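I spent most of August reading the district council papers from Kurnent, and I want to get the main points down before I forget which document said what.

The background is simple enough. The government announced a plan to move the Dutness grazing land into a new industrial zone. People there found out from a notice on the door of the district office, which gave them 20 days to object. The office was closed for 11 of those days. By the time the first march set off for Riltora, the objection period had already run out.

I grew up two valleys over and left as a teenager, so I don't claim to speak for anyone in Dutness. I do read the language, though, and most of the coverage I've seen in English gets the order of events wrong. The march came after the land decision and before the curfew. Several reports have the curfew first, which makes it look like the protest was about that.

## What the papers say

The zoning order lists 1331 households as "affected." It doesn't say what affected means. A separate annex, which I only found because someone had scanned it sideways at the end of another file, offers compensation to 39 of them. Those are the ones with registered title. Almost everyone else holds land by family custom, and the annex treats that as no claim at all.

There is one paragraph on consultation. It says elders were informed at a meeting in Yu. Yu is most of a day's walk from Dutness, and the minutes don't list who came.

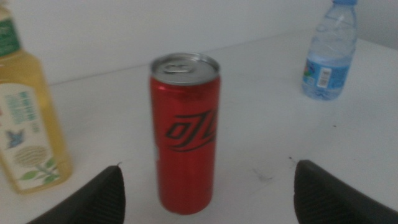

## What I think happens next

The regional government has said it will "review the boundaries." I'd like to believe that, but the same words were used about the Riltora road, and the road was built on the original line.

The detained students are the more urgent matter. As far as I can tell they haven't been charged, and their families are still being sent from one station to another -- Kurnent says ask in Riltora, Riltora says ask in Kurnent. Any serious talks would have to start with a list of who is being held and where.

I'm translating the annex now and will post it when it's done. If you have a cleaner scan of the second page, please email me.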